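Buying a picking cell: what to budget for
Speaker notes, September 2021

Slide 1. Opening

Say who the talk is for: people who have been asked to put a price on a robot picking cell and have never bought one. I run the equipment budget at Flindeck. We handle returns and mixed small goods, and we are now planning our second cell.

Slide 2. The arm is the easy line

Most people start with the arm and stop there. In our first plan the arm had a full page and everything else had one line marked "sundries". That line was wrong by a long way. The arm price came back in one email and hardly moved afterwards.

Pause here and ask how many in the room have a quote already.

Slide 3. What we left out

Grippers and spare fingertips. Cables and the ties and brackets that hold them. Bins, tables and clamps. Floor space. Staff time for sorting out test items. The second list of spares, after the first list turned out too short.

We now plan for 104 separate lines in the cell budget. The first plan had 31. Show both sheets side by side, but don't read them out.

Slide 4. Test items

We keep a box of 722 test items for the Keltinano project. Most cost very little each, but they wear out and go missing, so the box has its own yearly line. Buy soft things as well as hard ones. A set made up only of neat boxes will tell you nothing about returns.

Slide 5. Bins and fixings

Leave this one up for a minute. 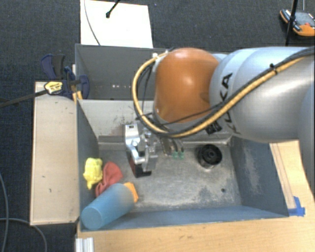 Slide 6. Questions to put to a supplier

Who replaces the cables, and how long does it take? Are fingertips sold singly or only as a set? Does the quote cover fitting, or only delivery? Can the gripper be changed by our own staff? Get the answers in writing before you compare totals – Matsuda, our fitter, now fills in a form for this and it has saved a lot of phone calls.

Slide 7. Timing

Our budget round closes in November. Work back from that. Allow two rounds of quotes, and keep some money aside for the first months of running. If the cell has to share a room with other work, settle the floor plan before you order.

Leave ten minutes for questions. Copies of the blank budget sheet are on the table by the door.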